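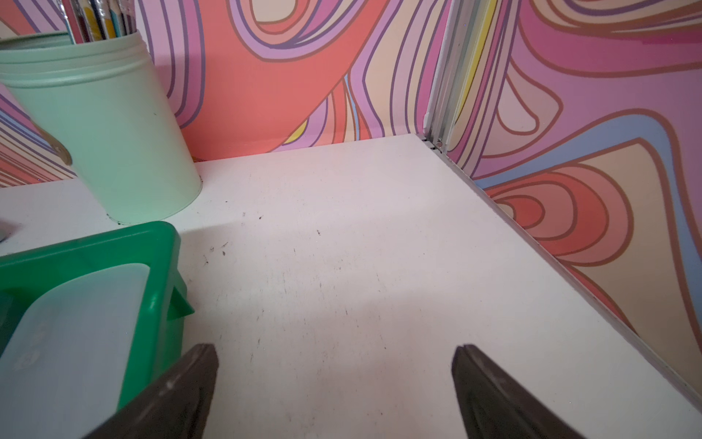
White shelf with dark specks and light gray streaks.

Cleaning Surfaces Before Relabeling: Notes on the Gristton Storeroom Changeover

The Gristton site finished moving its supply storeroom to the new location codes in September. Zernham starts the same work next, and several of its staff have asked what slowed Gristton down. Most of the lost time came from adhesive labels that did not hold.

Gristton had 194 shelf positions to relabel. The first batch went on over two mornings, straight onto the shelf fronts. By Friday of that week 132 labels had been applied, and a good share of them had a lifted corner. The labels were from the same stock used on the archive cartons, where there had been no trouble. Carton board is porous and gives the adhesive something to grip. A smooth coated shelf does not, and any film of dust or old polish sits between the two.

The second batch followed a different order of work. Shelves were brushed first, then wiped with a damp cloth and a small amount of neutral detergent, then wiped again with plain water and dried. Brushing comes before wiping. Grit that gets wet turns to paste, collects along the back edge and has to be scraped out later. Citrus cleaners should be kept away from label positions, as they leave an oily residue that looks clean under the storeroom lights.

Old labels were taken off with a plastic scraper and low heat. Metal blades were tried on one bay and left lines in the coating, so they are no longer in the kit. Residue that survives the scraper comes off with isopropyl alcohol on a folded cloth. Let the spot dry for ten minutes before applying anything to it.

The label itself needs pressure more than it needs time. Use the hard rubber roller and make two passes, working from the center outward. A thumb does not press the corners evenly. The supplier's sheet gives full bond strength after a day at room temperature, and the bay should not be restocked before then if the goods drag across the label when they are pulled out. 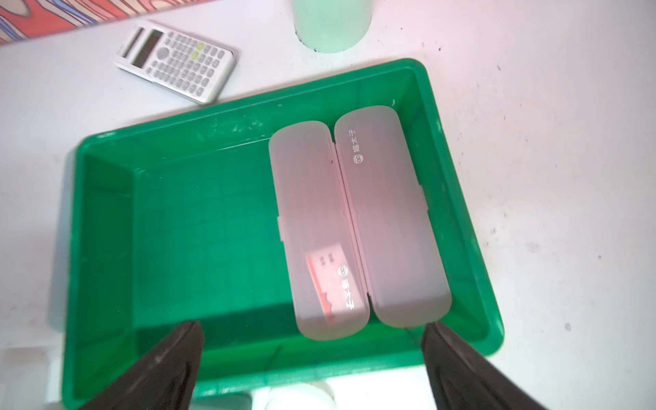 Code format caused fewer problems but more questions. The new codes run bay, level, position, with a hyphen between each part. The old Gristton codes ran level first, and both sets were visible for most of a week. Pick errors rose during that time. Zernham should strip each bay completely and relabel it the same day, even if this means fewer bays are finished per shift. A half-converted bay costs more than an untouched one.

The item master was updated from the Hema export. Hema holds 308 active item numbers for Gristton and cannot store two locations for one item. Overflow stock has therefore been given its own item number with the suffix R. This is a workaround, and it will double up in the quarterly count unless the R numbers are filtered out. The filter is saved in the shared views under Storeroom, Count.

Items with accented supplier names need a separate check. Avotiņš came through the export with the fifth and sixth letters replaced by question marks, and the import then treated it as a new supplier. Three orders were held before the duplicate was found. Save the export as UTF-8 and open it in a text editor once before loading it.

Label stock for Zernham has been ordered as a single lot of 2,000, in the matte finish. The gloss finish reflects the scanner beam at short range and takes two or three tries to read. Rollers and scrapers will be sent over from Gristton with the next internal delivery. Requests for extra cloths go through the normal supply form, under cleaning materials.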